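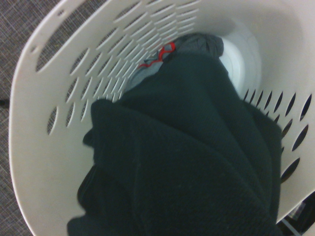
Laundry day thread, and I have opinions. Monday, January 12, 2026, and I am already behind on the wash!

1/ I finally gave up on the big canvas hamper and went back to a plain white plastic basket with slots all the way down the sides. Should've done it in September when the canvas one started smelling like a gym bag.

2/ The slots matter more than you'd think. Dark, heavy, fuzzy stuff holds on to damp forever, and in canvas it just sits there and stews. With holes it at least gets some air while I get my act together (this can take days, don't judge).

3/ Dark stuff gets its own load at my place. One load of dark fuzzy things in with the white sheets and I was picking green lint off pillowcases for a week - never again.

4/ For anything with a nap, like fleece or a thick towel: cold water, half the detergent, no softener. Softener makes towels feel lovely and then they won't dry a single plate. I use the Pluron liquid, the 500 ml bottle, and it lasts me ages.

5/ Somebody asked about spin speed. My old machine goes up to 1000 and I leave it there for towels. Fleece gets the slow spin or it comes out with creases that stay till spring.

6/ The laundromat on Fullineck has the giant dryers and I still haul the bulky stuff over there sometimes. A smooth thick rim is a big deal when you're carrying a full basket down 16 steps, my old wire one left dents in my fingers!!

7/ And no, I don't fold before it goes in the basket. It's dirty. It gets dropped in a heap like everybody else's.

8/ Oh, and a slotted basket rinses out in the tub in a minute flat. Lint does get stuck in the little slots near the bottom, an old toothbrush gets it out.

9/ Ok, going to start the dark load now. Send me your towel tips, I still can't get mine fluffy without the dryer.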